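From: Brutau list member (warehouse side)
To: Paltach users list
Subject: Re: Open day at Esteves, report?
Date: March 2022

On the Paltach list somebody wrote:

> I could not come to the open day at Esteves because of our
> stocktaking. Could a person who was there write a few lines?
> We have 835 bins in a similar store and my manager asks me
> every week if a robot can pick from them. I am mostly
> interested in the gripper and in how much space they needed.
> Was it a real demonstration or only slides?

Hello all,

I was there, so I try to answer. There were slides, but only for the first part of the morning, and then we went down to the hall in two groups. I was in the second group, which was good for me, as the first one had used up all the simple questions.

The cell is built beside a roller conveyor, with shelves of blue plastic bins behind it. If your store is full of such bins, you will feel at home. The robot works over a white surface at the front, and there is a steel rail between this surface and the conveyor. 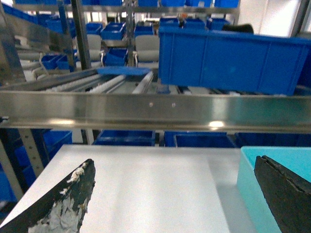
About the gripper: it has two fingers, black, and quite simple. They are not new. One of them is scuffed a lot and the surface is coming off in places. I asked how often they change them and the answer was "when it is necessary", so I cannot give you a number. I would ask Esteves for this in writing before you make any calculation. The control software is Grullora, in the same version that we tested here last June.

About the space: I was told the cell needs less than our packing line, but they did not include the place for the operators in this figure. Please count it when you make your drawing.

What I liked most was that we could follow the wrist camera on a screen. When the gripper comes very near to a bin, the plastic fills most of the picture, and one understands why the edge is so important for the software. They said that glossy plastic was their biggest difficulty — the lamps make bright spots on it.

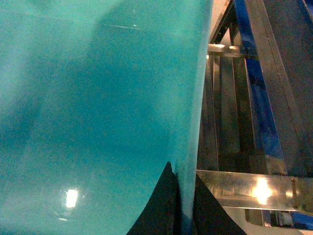
Photo: wrist camera, Esteves open day

Their log for the test period has 2223 pick attempts, and 1553 of these were with bins. I did not see how many of them failed. The slide went away too quickly, and I hope they will send it to the participants.

So yes, it was a real demonstration, and they also let us ask for a second run. If you want, I can send you my notes outside the list. They are partly in my own language, but the tables are readable.

Best regards from Brutau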